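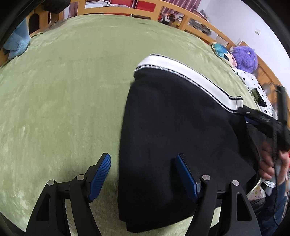
Cómo doblar ropa negra sobre la cama sin llenarla de pelusa

En casa nunca hemos tenido una mesa grande para doblar, así que llevo años haciéndolo encima de la cama, y con el tiempo le he cogido hasta cariño. Primero, lo que está por medio (bolsos, el móvil, los peluches) se aparta a un lado, y la prenda se estira con las dos manos, del centro hacia fuera, sin prisas.

Con los pantalones de cintura ancha empiezo siempre por arriba. Abrocho el cierre, aliso bien la cinturilla y solo entonces bajo hacia las perneras.
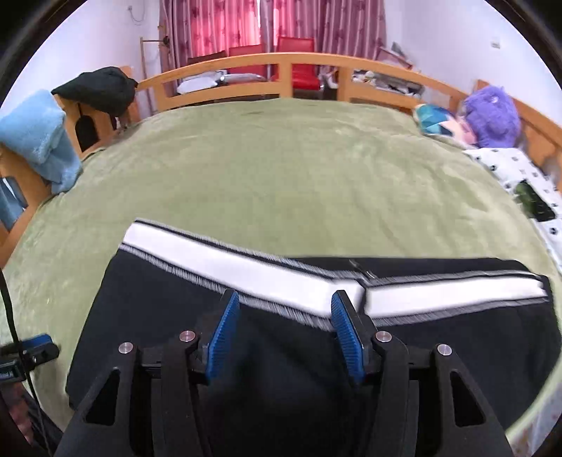
Luego se lleva una pernera sobre la otra, casando las costuras, y se dobla en 3 partes desde el bajo. Si la manta es de pelo, como las que nos gustan en invierno, pasad antes el rodillo quitapelusas, ¡que lo negro lo recoge todo! Mi amigo Uwe extiende una sábana lisa debajo y también le va muy bien.

Las prendas de punto las dejo para el final y las guardo en horizontal, con el cuello hacia arriba, dos por montón como mucho.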